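## Small storage: results of the drawer-box trial and revised guidance

10/11/2019

Members will recall that the May issue asked for reports on small lidded boxes and drawer boxes used for keeping metal parts, keys, clips and fittings. The trial covered 118 boxes across the Miltow and Cornau rooms, and the returns have now been entered. What follows is the short version. The full table is pinned up at Miltow next to the key cupboard.

### Types tested

Three patterns were compared.

- **Lift-off lid.** The commonest pattern. Full access to the contents, but the lid must be put down somewhere, and a proportion of lids did not return to the right box.
- **Hinged lid.** No loose parts. Needs clear height above the box, so unsuitable for shelves with less than a hand's depth of space.
- **Sliding drawer.** The inner tray pulls out of a fixed sleeve. Works in low spaces and can be stacked while in use, provided the box below is heavy enough not to travel.

The sleeve-and-drawer boxes were bought from Clekoletti in a single order. The lift-off boxes came from existing stock, and some of those are old enough that the corners have gone soft. They were included anyway, as most households will be using old boxes too.

### Faults reported

A total of 283 report slips were returned. Many slips carried more than one remark. The faults most often given for drawer boxes were:

1. Tray pulled clear of the sleeve by accident, contents spilled.
2. Tray stiff at the start of its travel, then loose.
3. Small flat items caught under the back edge of the tray.
4. Box turned on the table while being opened.

Fault 1 applies only to boxes without a stop. A strip of card glued across the underside of the tray, close to the back, cures it at no cost. The strip should be thin enough to clear the sleeve but thick enough to catch on the front lip. Cornau used two layers of cereal packet and reported no further spills.

Fault 2 is caused by swelling or by a bowed side. Rub the runners with candle wax. Do not use oil, which marks card and collects dust.

Fault 3 was reported almost entirely with washers and thin keys. A loose sheet of felt in the bottom of the tray gives the fingers something to press into and makes flat items easier to lift. The felt should be cut slightly small so that it lies flat.

Fault 4 is a matter of handling. One hand holds the sleeve and the other draws the tray, in line with the box. If the tray is drawn at an angle it binds, and the whole box swings round. On a smooth table a square of rubber matting under the box is enough to prevent this.

### Working position

Several slips asked whether boxes should be sorted on the shelf or taken down. Taken down is better. A plain light table shows up dark boxes and dropped parts, and there is room to open a tray to its full length. Anything standing on the table, such as a vase, should go to the far edge before work begins – water and loose card do not mix, and even a dry arrangement sheds bits into an open tray.

Drinks and water bottles are best put on a separate surface. A low cabinet to one side will do.

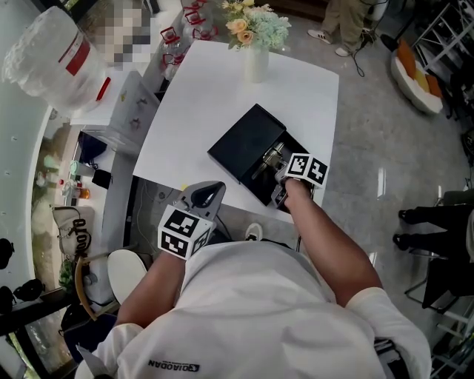 Only one box should be open at any time. The rule was in the Campbell notes on bench storage, which the group adopted some years ago, and the slips bear it out: most of the misplaced items were recorded on days when two or more trays were out together. Close the tray fully before reaching for the next box.

### Labels

Label the front of the tray and the sleeve with the same number. Labels on the sleeve alone are of no use once trays have been swapped. Pencil on white paper tape remained readable throughout the trial. Felt pen on bare black card did not.

The numbering at Miltow has reached 1857 and will continue from there. Please do not reuse old numbers, even where the box has been thrown away, as the card index still refers to them.

### Next steps

Drawer boxes without a stop will be withdrawn from both rooms and fitted with the card strip. Hinged boxes stay as they are. Lift-off boxes with soft corners may be taken home by anyone who wants them – they are on the bottom shelf at Cornau, tied in bundles.

Spare felt is in the flat drawer at Miltow. Return offcuts larger than a hand to the same drawer.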